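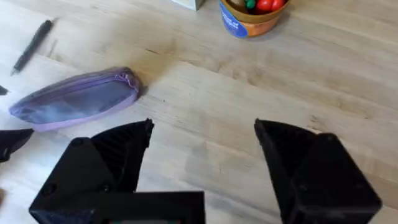 Altska 从事桌面双臂操作平台的设计与装配,全部工作在 Pelasora 共享车间内完成。我们不生产机械臂本体的关节模组,业务范围是末端夹爪、腕部安装件、走线、底座框架以及配套的控制软件。夹爪是投入工时最多的部件。现行型号代号 Harden,采用两根黑色手指对向开合,手指由 3D 打印制成,内侧留有棱状纹路,根部安装块用螺钉固定。手指张开后,中间空出一段较宽的桌面,腕部视角下指尖与目标物(例如左侧的淡紫色笔袋)的相对位置可以直接读出,调试时多以此作为对准依据。

## 我们的来历

Altska 起步于车间里的一张工作台。最初的目标是做一台能够把零件从料盒移到夹具中的单臂装置,用于减轻车间成员重复上料的工作量。单臂装置完成后暴露出一个问题:软质物体在没有约束的情况下会随夹爪滑动,姿态难以控制。第二条臂由此加入,项目改名为 Stöckli,并沿用至今。

Stöckli 的早期版本使用两套独立控制器,两臂之间只交换到位信号。这种做法在搬运硬质零件时够用,处理布袋、拉链袋一类物体时误差较大。目前两臂由同一台主机统一规划,共用时间基准,控制周期为 20 毫秒。

## 工作内容

### 夹爪与手指

手指为易损件。现行几何形状是第 7 版,前几版的差别主要在尖端角度和内侧纹路的间距。尖端过钝时,扁平物体不易从桌面挑起;尖端过锐时,打印层在侧向受力下容易开裂。现行版本取折中值,允许从台面缝隙附近夹取薄物,代价是最大夹持力有所下降。

手指更换步骤如下:

1. 切断末端电源,将夹爪手动推至全开位置。
2. 拆下安装块上的螺钉,保留垫片。
3. 装入新手指,先带上全部螺钉,再按对角顺序拧紧。
4. 空载开合 13 次,检查两指是否对齐、有无异响。
5. 重新执行零位标定,将结果写入配置文件。

左右手指不可互换。装反以后仍能闭合,但指尖存在错位,夹取小件时会出现偏转。

### 底座与走线

双臂固定在同一个框架上,框架安装于工作台前沿。两臂共用基准可以省去每次开机后的相互标定,缺点是一侧急停产生的振动会传到另一侧。后续版本加大了框架截面,振动衰减时间缩短,框架重量相应增加,单人搬运已不方便。

线缆采用外走线。外走线的外观不如内走线整齐,检修时则可以直接看到接头和磨损位置。每条臂的线缆都留有余量,使腕部转到极限位置时不受拉扯。余量过大又会刮到台面上的物品,这一参数目前靠试装确定,没有统一公式。

### 软质物体操作
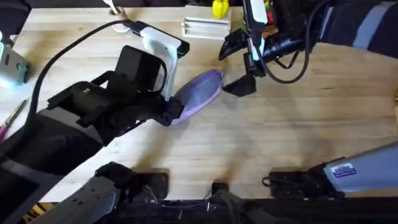 *Stöckli 双臂对位:左侧夹爪手指抵在紫色拉链袋下缘,右侧夹爪的一个指尖靠近袋子另一端。*

拉链袋是我们常用的测试对象。它的外形扁长,可以变形,表面又有拉链这样的局部硬质结构,对定位和施力都有要求。测试动作分为两类:一类由单臂完成,包括推移、转向和夹起;另一类需要两臂配合,一侧限制袋体移动,另一侧接近边缘或拉头。第二类动作的难点在于接触力的分配。限位一侧施力偏大,袋体拱起,拉链轨迹随之改变;施力偏小,袋体跟随操作侧滑动。

现阶段的评估以 200 次动作为一组。每组结束后记录失败类型,归入定位、接触或规划三栏,无法归类的另列一栏,保留原始数据。我们不对外公布单组成功率,原因是不同组之间的物品摆放和光照条件没有严格统一,数字放在一起比较容易造成误解。

物品均直接摆放在浅色木质台面上。木纹对视觉分割有干扰,深色条纹偶尔被识别为物体边缘。我们试过铺设单色垫布,识别结果有所改善,但垫布会随袋体移动,给接触测试引入新的变量,之后恢复使用裸台面,改在软件中处理。

## 车间环境

Pelasora 是多个小组合用的车间,设有打印区、木工区、电子区和若干工作台。Altska 长期使用靠内侧的一处台位,打印机和钻床按预约表使用。打印手指所需的时间较长,通常安排在夜间开始,早上取件。

木工区产生的粉尘对导轨和风扇有影响。我们每逢木工区连续作业后清洁一次夹爪滑轨,使用干刷和吸尘,不使用压缩空气。压缩空气会把粉尘吹入壳体。

双臂通电期间,台位前沿以内为限制区域,急停按钮设在操作者一侧。其他小组成员需要从旁边通过时,请先示意操作者暂停动作。

## 可提供的服务

- Harden 夹爪整套装配,含手指、安装块和标定记录。
- 按来样修改手指几何形状,来样需注明材质和允许的夹持痕迹。
- 双臂底座框架的图纸及装配指导。
- 针对特定物品的抓取可行性测试,测试后出具书面记录。

不承接食品接触、医疗用途以及户外使用的项目。单件质量超出夹爪额定范围的物品,请勿寄送。

来样请使用硬质包装盒,盒外写明 Stöckli 项目及联系方式。测试结束后样品原包装退回,手指接触部位可能留有细小压痕。

## 资料与版本

图纸、零件清单和配置文件模板存放在 Pelasora 的内部文件库,车间成员可直接查阅。外部人员可以书面申请只读副本。文件名以版本号开头,旧版保留但不再维护,混用不同版本的手指与安装块会导致孔位不符。

下一次硬件更新定于四月,内容为腕部安装件和线夹。更新后的线夹与现有框架兼容,腕部安装件需要重新钻孔,钻孔模板随零件一同提供。

## 来访

车间开放时间内可以参观台位,需提前在 Pelasora 前台登记。长发请束起,宽松袖口请收紧。若需观看双臂运行,请在登记时注明,我们会预留开机和标定的时间。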